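The standing desk can wait

Jun 15, 2021

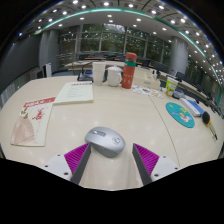
The mouse, on the big pale table.

I have now been told by four separate people that I need a standing desk. One of them sells them. Another bought one in March and has already stopped standing at it, which didn't dent his enthusiasm at all. I work at a table. It's a large table and it was there when I moved in, and I've done most of my paid work of the last few years sitting at it, on a chair that cost less than dinner.

So you can guess where I stand on home office advice. (Sit.)

Still, I try to be fair, and when enough people tell me the same thing I go and look it up. I spent a good part of last week reading about desk setups. I came away with a headache, and I'd like to see the study on that.

The first thing you run into is the sites that rank things. "The 11 Best Standing Desks for Every Budget." I read that one top to bottom and then went and opened the link on every desk. Two of the eleven were the same desk with a different name on it, Mestar on one page and Pemia on the other. Same photos, same plant in the corner, same woman laughing at her laptop. One was $100 more. The review called the cheaper one "a little wobbly at full height" and the expensive one "rock solid." I would love to know how much testing went on there. My guess is that somebody sat in a chair and typed.

Then there's the claim that sitting is the new something or other. I'm no doctor and I'm not going to argue that eight hours in a chair is good for you. It plainly isn't, my hips tell me that every winter. But look at what gets sold off the back of it. The sensible part of the advice is get up and move around, which costs nothing. The part with the price tag is stand in one place. Ask anyone who has worked a register how standing in one place all day feels by four o'clock. My first job was behind a hardware store counter and I'd have paid good money for a stool.

My friend Kamil Charvát disagrees with me on all of this and has asked me to say so. He has a Skindari, the one with the motor and the four memory buttons, and he swears his back pain went away. I believe that it went away. He also quit driving ninety minutes a day that same month and started walking his neighbor's dog, and when I bring that up he says the dog is a separate matter. We have had this conversation more than once.

What gets me is how one purchase pulls the next one in behind it. You buy the desk. Now you need the mat, because the floor hurts your feet. Now the screen is at the wrong height, so you need an arm for the screen. The cables don't reach, so you need a tray and longer cables. I added up the full setup one site was pushing and it came to $961, before tax and without a chair, and they still wanted me to have a chair! For the sitting part. You're supposed to switch back and forth, and there was an app to tell you when.

I did go and try one. The Quintero showroom out by the highway has a row of them and they'll leave you alone if you look tired enough. I stood at one for a while and pretended to type. It went up and down very smoothly, I'll give it that. At the top it shook when I leaned on it, and I lean on things. The salesman said most people get used to it. He also said the frame was guaranteed for ten years, and when I asked about the motor he went to find out. The motor is two. I thanked him and drove home.

A reader wrote in after my mattress post to say I'm too hard on people who are only trying to make a living. Maybe. I don't think the salesman was crooked, he seemed like a decent guy, and he did come back with the right answer when he could have skipped it. I have less patience for the ranking sites, who get a cut of every sale and mention it in gray letters at the very bottom. If your income goes up each time I buy the pricier desk, I'm going to read your thoughts on wobble with one eyebrow raised.

Now for what I've changed, seeing as I did all that reading. I put a thick book under the laptop, so I look down less. I bought a plain keyboard secondhand. I take phone calls walking up and down the hall, and I drink more water than I used to, mostly for the trips to the kitchen. Do I feel better? A bit, I think. But it's also June, and I always feel better in June, so I wouldn't put much weight on it. Ask me again when it's cold.

If you have a standing desk and you've used it, standing, most working days for over a year, I'd like to hear from you. I mean that. I got a dozen emails about mattresses and all but one were from people in their first month, when everything you've just paid for is wonderful. Tell me how long you stand for and whether you still bother with the buttons. Tell me if the motor has given out. And if you sell desks, that's fine too, but put it in the first line.

Next time I'll probably write about the water filter, which has started telling me it needs replacing on a schedule that I don't believe either.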